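Search this site... Go

Zerker portable 12-volt air compressor: review

By Poonam Mathur
Sun 16 July
5 min read
Print this page | E-mail to a friend

I bought the Zerker compressor in autumn to replace an old Dasanura that had started blowing fuses. It has now done two beach trips and a good deal of ordinary driveway use, so I have a fair idea of what it's like to own. It cost me $309 from Soltani, the tyre place in Jullevby, and I paid full price.

The car is a mid-size wagon on 17-inch wheels with all-terrain tyres. It's a family car first. We let the tyres down a few times a year for sand, and the rest of the time the compressor is for topping up at home, plus the camper trailer and the kids' bikes.

What you get

The kit comes in a zip-up canvas bag. Inside are the compressor, a coiled hose, a pair of battery clamps on a long lead, an inline gauge with a trigger, a small bag of adaptors and a folded sheet of instructions. There is a spare air filter in the adaptor bag, which I missed at first and nearly threw out.

The compressor is heavy for its size. It sits on four rubber feet and stays put on concrete. On sand it vibrates itself in slowly, so I stand it on the lid of a tub. The carry handle gets hot if you run it for a while, and you need to let it cool or wear a glove before packing it away.

Power comes straight from the battery, with the engine running. There is no plug for the accessory socket. That's normal for a unit that draws this much current, but people coming from a cheap inflator should know they will be opening the bonnet every time. The clamps are good ones with strong springs and decent coloured covers.

Using it

You clip on to the battery, start the engine, screw the hose to the valve and flick the switch. The hose reaches all four wheels on our wagon if the compressor sits by the front wheel and you move it to the other side once. It doesn't quite reach the spare on the back of the camper, so the whole lot has to be shifted and the car turned around, or you use an extension hose. Zerker sells one separately. I think it should be in the bag at this price.

The maker claims 80 litres a minute. I have no way of testing that, and flow figures for these things are usually quoted with nothing on the end of the hose. What I can say is that bringing one of our tyres back from sand pressure to road pressure takes less than half the time it took with the Dasanura. With the old unit I would make a cup of tea. With this one I stay crouched next to the wheel.

The gauge on the trigger is easy to read in daylight and has no backlight. I compared it with the gauge at Soltani and it read slightly high, by about the width of the needle. It has been consistent since then, so I just allow for it. If you are fussy, keep a separate pencil gauge in the glovebox and use that for the final check.

The screw-on fitting is slower than a clip-on chuck and you lose a small puff of air every time you undo it. It doesn't come off by itself, though, and the old clip-on one did. The thread has stayed clean so far. I rinse the fitting with fresh water after the beach and let it dry before it goes in the bag.

Noise

It's loud. You won't be using it at six in the morning in a caravan park without hearing from the neighbours. The sound is a low hammering, not as sharp as the Dasanura, and you can talk over it if you step back a couple of metres. My son puts his hands over his ears and goes to the other side of the car.

Heat and running time

The instruction sheet sets a limit on continuous running and tells you to rest it afterwards. I have done all four tyres one after another on a warm afternoon and the thermal cut-out didn't trip. On the second beach trip I did our four and then three of my brother-in-law's, and it cut out partway through the last one. It came back by itself after a rest in the shade. There was no damage that I can find, and it has run the same since.

On the road with it

After the first trip we drove 100 kilometres home on the sealed road with the tyres pumped up at the beach exit, and I checked them again the next morning when they were cold. All four were even with each other, which is more than I ever got out of the old one. The bag sits in the footwell behind the passenger seat and doesn't slide much. The zip is the weakest part of the whole kit. One of the pullers has already come off and I have replaced it with a split ring.

Small things

The hose coils itself up again, but it picks up sand as it does. The adaptors for bikes and balls are the usual brass and plastic bits and they work. The one for the air mattress is a loose fit in ours and needs holding in by hand. The on/off switch has a rubber cover and is stiff enough that it won't get knocked on in the bag, not that it would do anything without the clamps attached.

I did e-mail Zerker to ask about a replacement filter. They answered in three working days with a part number and the price, and Soltani had it on the shelf.

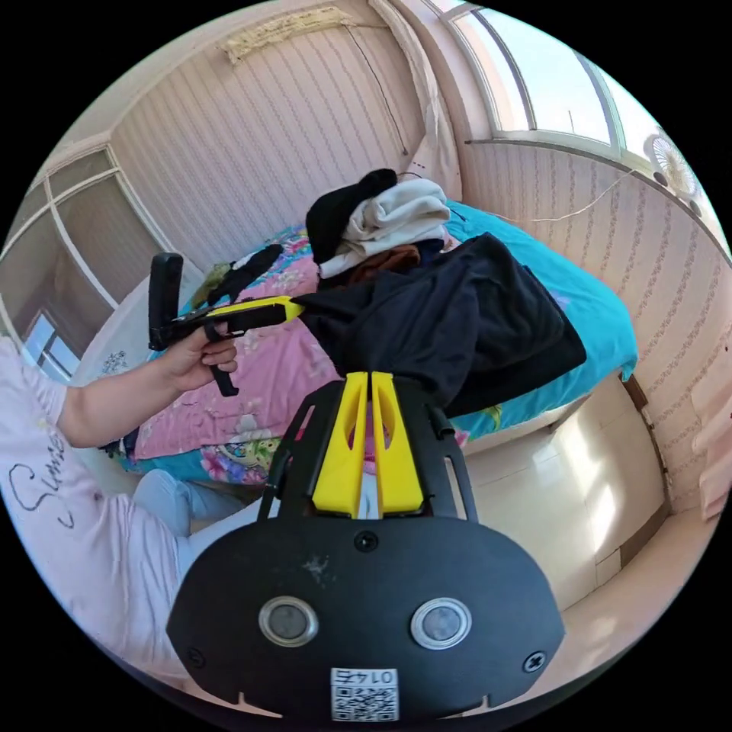
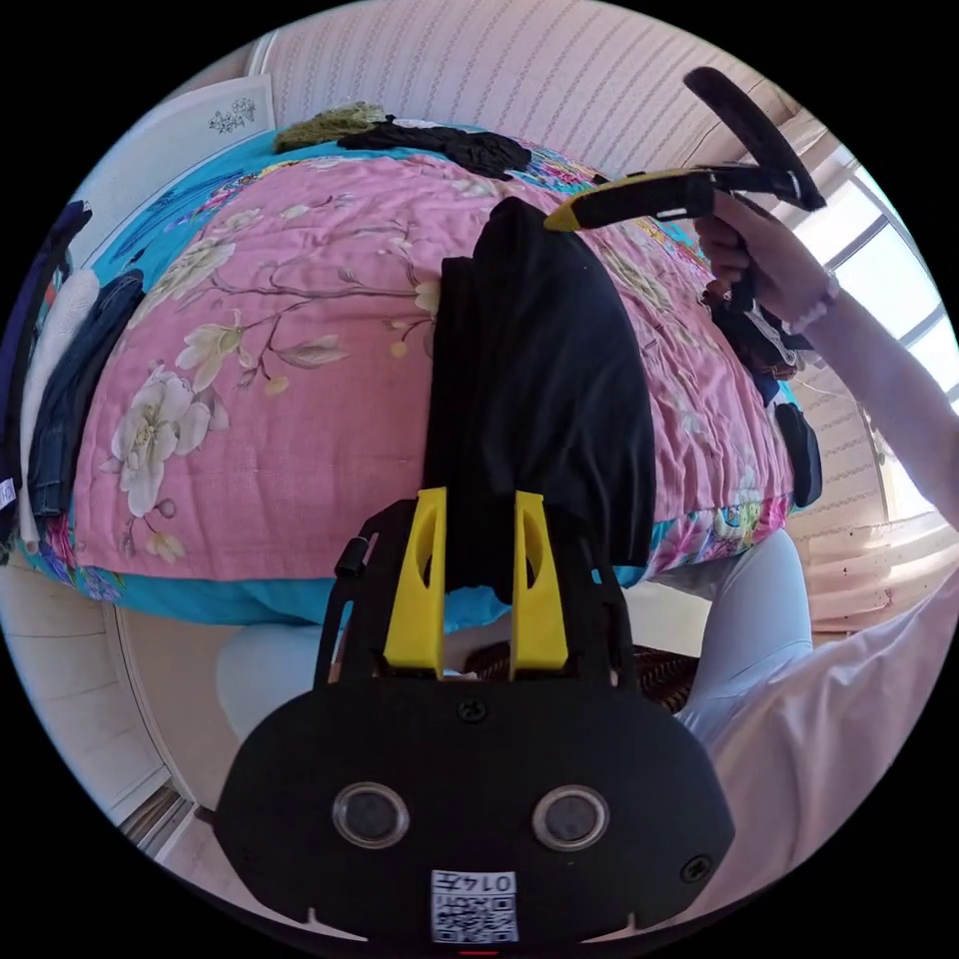 Should you buy one?

If you air down more than a couple of times a year, yes, I think it's worth the money over a cheap unit. The time saved on the side of a track with tired kids in the car is real. It also copes with bigger tyres than mine, judging by my brother-in-law's.

If you only want something for slow leaks and topping up in the garage, don't spend this much. A small inflator that plugs into the accessory socket will do that job and takes up less room.

Good: quick, solid clamps, even results, parts easy to get.

Not so good: extension hose costs extra, gauge reads a touch high, weak zip, hot handle.

I'd buy it again, and I'd ask them to throw in the extension hose.

Print this page | E-mail to a friend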